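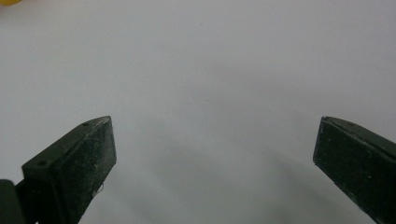

Surface unie, gris-blanc pâle.

Papier de table Nimel — feuilles grand format, blanc uni
Fabricant : Jurkton
Distribution : Rebelo, Nosunberg

Le Nimel est un papier blanc destiné à couvrir un plan de travail : montage, tri de petites pièces, collage, dessin, emballage. Il se pose à plat, sans adhésif dans la plupart des cas, et se remplace quand il est marqué. La face supérieure est lisse et mate. Elle ne porte ni quadrillage, ni logo, ni repère, et les petits objets sombres y restent faciles à distinguer.

Le papier est vendu en rouleau de 63 cm de large et de 12 m de long. La feuille se détache à la longueur voulue, au cutter et à la règle ou simplement à la main. À la main, le bord n'est jamais tout à fait droit ; pour un usage courant cela ne gêne pas, mais prévoyez un peu de marge si deux feuilles doivent se toucher bord à bord.
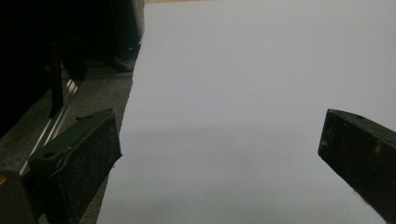

Grande feuille blanche, sans pli ni inscription, au bord gauche légèrement irrégulier.

La teinte dépend beaucoup de l'éclairage. Sous une lumière faible et froide, le blanc tire vers le gris lavande. Pour juger d'une couleur posée sur la feuille, travaillez près d'une fenêtre ou sous une lampe neutre.

Mise en place
Dépoussiérer le plateau, dérouler, couper, puis laisser la feuille se détendre avant de poser quoi que ce soit dessus. Si un coin remonte, le retourner face contre table pendant quelques minutes. Sur un plateau incliné, utiliser un ruban repositionnable aux quatre coins.

Caractéristiques
Couleur : blanc, non imprimé
Finition : lisse, mate
Largeur : 63 cm
Longueur : 12 m
Conditionnement : à l'unité ou par carton de 9 rouleaux
Stockage : au sec, rouleau couché

Le papier n'est pas imperméable et ne convient pas au contact alimentaire. Pour la peinture très diluée, prévoir une sous-couche plastique.

Commandes par carton et demandes d'échantillon : Jolien Verbeke, service clients Rebelo.
Fiche mise à jour le 29 octobre 2025.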